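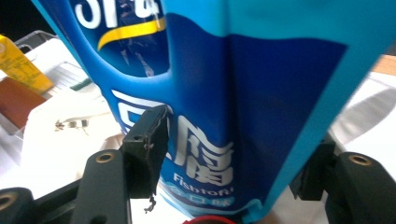 Elvira Cabrera
Research Fellow in Book History, Cleltascombe

Reading time: 5 minutes

Figure 1. Blue plastic bottle with a dark blue label.

3. Pencil marks in the lending copies of Rokero

3.1 Material

The copies examined in this section all belong to the lending stock at Cleltascombe. They are paperbacks of the second edition of Rokero, the comic novel by Chávez, and they share one setting of type, so a page reference in one copy holds for every other. Of the 40 copies listed in the stock register, 21 carry at least one mark in pencil or pen. The rest are unmarked apart from date stamps and shelf labels, and are left out of what follows.

A mark was recorded if it touched or stood beside the printed text. Underlining, vertical lines in the margin, ticks, crosses, single words and longer notes were all entered. Folded corners were not. A fold shows that a reader stopped at a page but says little about which sentence was being read, and in several copies the same corner had been folded in both directions.

Marks were entered in Ciltum, the annotation software already described in section 2, under the page and line on which they began. Where an underline ran over a page break it was treated as one mark. Hands were not separated. An earlier attempt to do so, based on slope and pressure, gave results that could not be repeated when the same pages were read again in November.

3.2 Where the marks fall

The marks are unevenly spread. Almost all of the longer notes fall in the opening chapters, while underlining continues at a lower rate until the wedding episode and then nearly stops. The pattern is familiar from studies of school copies, where it is usually put down to readers giving up. That account does not fit well here. Ticks and crosses, which take less effort than a note, continue to the last chapter in most of the marked copies, and so at least some of the readers who made marks also reached the end.

A more likely explanation lies in the book itself. The first chapters introduce a large family through nicknames, and the nicknames are explained late or not at all. Many of the early notes are plain aids to reading: "his uncle", "the dentist", "same man as p. 12?". Once the names are known, such notes are no longer needed. If they are removed from the count, the fall between the first part and the second is much less steep.

Passages of dialogue attract more underlining than passages of narration, and short exchanges attract more than long ones. The quarrel over the piano is marked more often than any other page. The reply that ends it is underlined in copies that otherwise contain only ticks.

3.3 Marks of approval and complaint

Few notes pass judgement. "Ha" and "very good" appear beside single lines, generally at the close of a paragraph. Complaints are longer and tend to concern likelihood: readers object that a train could not have left at that hour, or that a letter would have been opened sooner. Only two notes complain that a joke is not funny. Both refer to the running joke about the landlord's hat, and both stand beside its third appearance.

It would be unwise to read the small number of complaints as a sign of general liking. A reader who disliked the novel may have returned it without a mark. The same caution applies to "ha", which may record laughter, the recognition that laughter was intended, or something drier. For this reason the three types of note are reported separately in the appendix and no single score of enjoyment is given.

3.4 Limits

Rubbing out is the main source of loss. Traces of removed pencil were visible in a number of copies, and these were recorded only where the words could still be read. The register does not show how often each copy was lent before it was last rebound, so the number of marks cannot be set against the number of loans. Section 4 compares the results with published reviews of the novel.

Related items

Nicknames and the late explanation in comic fiction
Reviewing Chávez: first notices of Rokero
Counting ticks: small marks in lending library stock
Why readers fold the page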